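The Zonside Housing Cooperative manages 299 furnished apartments for people who arrive in the city with a suitcase and little else: visiting nurses, apprentices, graduate students, and families between homes. Most stay less than a year. For this issue of the members' bulletin, the editorial office spoke with the cooperative's head of resident services, who has held the position for 7 years and who asked, in keeping with the bulletin's usual practice, to be identified by title only.

The conversation took place in August, when more leases begin than in any other month. It dealt mainly with closets, bedding, and the question of how much a furnished apartment should contain.

## What "furnished" means

The cooperative's written standard for furnished apartments was last revised after a survey of residents that drew 2,344 comments. The head of resident services read all of them over one winter.

"The largest group of comments concerned storage," she said. "We had expected to hear about mattresses and kitchen equipment. Residents wrote to us about hooks, shelves, and the depth of drawers."

Under the earlier standard, each bedroom received a bed, a desk, a chair, and a wardrobe with a single rail. The wardrobe was chosen for its price and for the ease with which it could be carried up a staircase. It had no shelves. Residents who did not own hangers had no practical use for it, and many of them kept their clothes in the suitcase for the entire lease.

"A person who lives out of a suitcase for ten months has not moved in," she said. "We took that seriously as a finding."

The revised standard calls for a wardrobe with a rail on one side and shelves on the other, a row of hooks behind the door, and hangers supplied by the cooperative. The wardrobe selected was the Hoder, a model made to order by a small joinery, Oddsson, which also supplies the shelving in the shared laundry rooms. The first deliveries were late, and the office lent freestanding rails to the apartments that were still waiting. Several residents asked to keep the rails when the wardrobes came. The cooperative agreed.

Clothing, she noted, has its own daily route through a small apartment, and the bed is nearly always part of it.

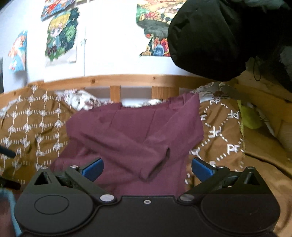

## The chair and the bed

Asked which single item of furniture residents use most differently from its intended purpose, the head of resident services did not hesitate. "The desk chair," she said. "It holds the clothes that have been worn once and will be worn again. In apartments where the chair is in use, the bed takes over."

The cooperative considered a second chair for each bedroom and decided against it. The smaller rooms, particularly those in the Drarnent building, would not have allowed the door to open fully. A low bench was tested there instead, in 3 apartments, over one winter and spring. Two of the households liked it. The third returned it to the storeroom after a month with a polite note saying that it had become a shelf for mail.

"I would not call the bench a failure," she said. "I would say that it suits people who already put things away. We still offer it on request."

She was more critical of the cooperative's early guidance leaflets, which she helped to write. The first version told residents to fold and store all clothing each evening. It was withdrawn after one season. "It read like a rule, and it was never a rule," she said. "We had no business telling adults when to fold a sweater. The present leaflet explains where the shelves are, how to adjust them, and whom to call when a hinge is loose."

## Bedding and laundry

Bedding was the second subject of the revision. For many years the cooperative supplied white sheets and covers to every apartment, on the grounds that they could be washed together at high temperature. Residents found them cold in appearance, and a considerable number bought their own covers within the first weeks and left the white ones folded at the back of the wardrobe.

The office now supplies sheets and pillowcases only. Covers are left to the resident, with a loan set available for the first month. Loan sets are returned to the laundry room in the bag in which they were issued. According to the head of resident services, the change reduced the purchasing budget slightly and greatly improved the mood at move-in appointments.

"People want to choose the largest piece of fabric in the room," she said. "It is a reasonable wish, and it costs us nothing to respect it."

Laundry remains a more difficult matter. Each building has a shared laundry room, and the booking sheet on the door has been a source of disagreement for as long as anyone in the office can remember. An electronic booking system was introduced in two buildings and then removed from one of them at the residents' request. Dark clothing, in particular, is washed separately by most households, and half-empty machines take up hours that others need.
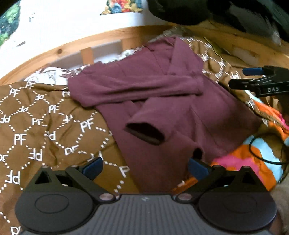
*A long-sleeved garment on patterned bedding.*

The office has since bought a smaller machine for the Drarnent laundry room, intended for partial loads. It may be used without booking between 6 a.m. and 9 a.m. Comments so far have been favorable, although residents on the ground floor have asked that the spin cycle not be started at the earliest hour, and a rubber mat has been ordered.

## Looking ahead

The next revision of the standard is expected to address entryways. Roughly a third of the apartments have no place for wet coats or shoes, and residents have asked for a tray and a narrow rail near the door. The head of resident services supports the request but cautioned that the width of the hallways varies from building to building and that each will need to be measured.

She also hopes to replace the mirrors, which were hung at a single height throughout the cooperative and are, in her words, "well placed for a very particular person."

Members who wish to comment on the draft may do so in writing at the resident services counter, where printed copies are available during office hours. Requests for benches, additional hangers, or loan bedding should be made at the same counter and are normally filled within the week.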